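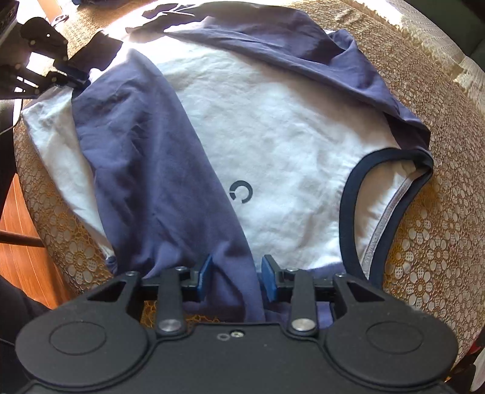
The Dogar folktale thread, May 2018

1/ Our reading group has started on the old tales of Privach. In the first, a rabbi is offered 700 gold coins for one honest blessing. He asks for a week to think – and a cup of tea.

2/ By the third page he's had 18 cups. My favourite character so far is the kettle.

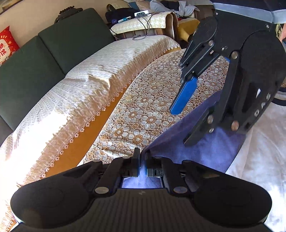

3/ Does he ever give the blessing? He gives it to the donkey, and the merchant pays up anyway. I've read commentaries on this, and the donkey still comes out ahead.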